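Three weeks with the Derese table topper: my big brown desk cover review

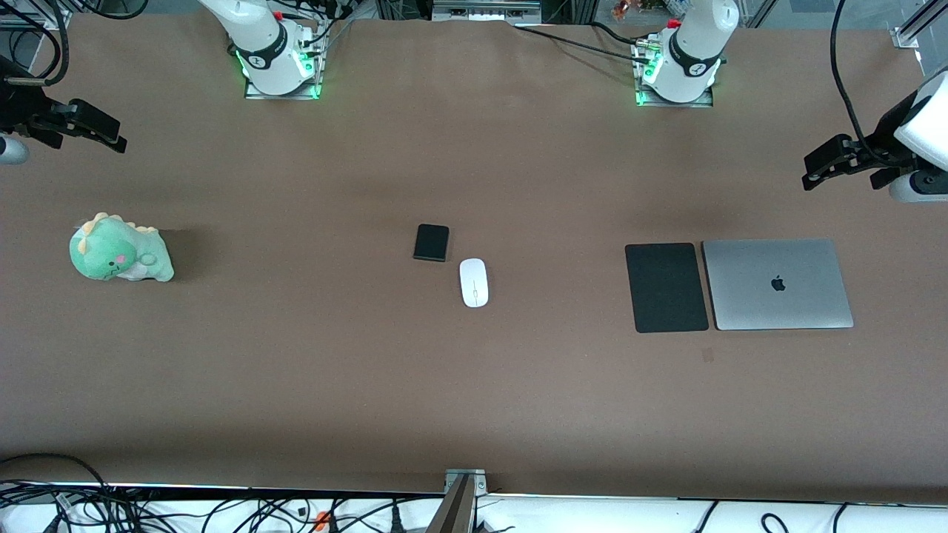 The Derese in brown, with the mouse and the little green dinosaur on it.

I have wanted a proper cover for my long work table for ages. The old top had a coffee ring from every project I ever finished (and a few I didn't), plus a long scratch that caught my sleeve every single time I reached for something. So in July I finally gave up on the idea of sanding and refinishing it myself and ordered the Derese table topper from Gillard, in brown, cut to length. It came to $68 with shipping, and I paid for it out of my own pocket like everybody else.

First, the ordering. Gillard lets you type in your own measurements, and I did it twice because I'm nervous about that kind of thing. You get a little confirmation page with a drawing, which I loved! It does not let you change anything after you pay, though, so measure before you've had your wine. Mine shipped out of Nakoseck and took nine days to get to me in Moltorville. It comes rolled up in a tube about as tall as my nephew, and the tube is tough. I had to go borrow a better knife.

Now the flattening. The listing says "lies flat in minutes" and no, it does not. I laid it out in the evening and both ends curled up like a slice of old cheese. I put cookbooks on the corners and went to bed, and by breakfast one end was fine and the other end still had an opinion. It took until the second night to settle down completely. If you're in a hurry, roll it backward loosely for an hour before you put it down. I read that in one of the customer reviews (there are 3,474 of them, I did not read them all) and I wish I'd seen it sooner.

Once it was flat, though, I was really happy with it. The color is a nice warm brown, a touch lighter than it looked on my monitor, and it's smooth all over with no pattern printed on it. I was worried that a plain surface would look boring, and I guess it is a little boring, but it makes everything you set on it easy to find. My mint green plush dinosaur looks fantastic against it. He's the desk mascot and he has a pale yellow crest and a tiny pink cheek, and he has never looked so good.

The mouse is what I cared about most. I use a slim white one, and on the old top it skipped whenever it crossed the scratch, so I was stuck with a mouse pad that was always sliding into my notebook. On the Derese I don't use a pad at all. It glides nicely and the pointer goes where I want it. It's a bit louder than a cloth pad, more of a whisper than a scrape, and my sister says she can hear it on our calls. I can't.

Writing on it is good too. A single sheet of paper with a ballpoint works fine, and the surface has the tiniest bit of give, so if you press hard you'll see a faint line for an hour or so and then it goes away. I haven't managed a permanent dent yet. I did leave a heavy lamp base on it for a week and there was a ring when I moved it, but it was gone the next day.

Cleaning! Okay. Coffee wipes right up with a damp cloth. Ballpoint comes off with dish soap and some elbow. Permanent marker does not come off, and I now have a small black dash near my left elbow that I will be looking at for years. Crumbs brush off easily. Dust shows more than I expected, especially late in the day when the sun comes in low, so I wipe it down every couple of days where I used to get away with once a week.

The smell is the thing I'd complain about. It's a sort of new shower curtain smell and it hung around for more than 19 hours with the window open. By the end of the first week I had to put my nose right on it to notice, but if you're sensitive to that, air it out in the garage first.

My other gripe is the edge. The long sides were cut perfectly straight, but one short side was off by a hair and I trimmed it myself with a metal ruler. I emailed Gillard, and Chiyo Uchida from customer service wrote back the same afternoon and offered me a partial refund, so no hard feelings there. They also sell a set of 2 corner grips, and I'd skip those. Mine hasn't moved at all without them.

Would I buy it again? Yes, and I'm already measuring the sewing table. I'd go for the same brown.

Posted Aug 3, 2025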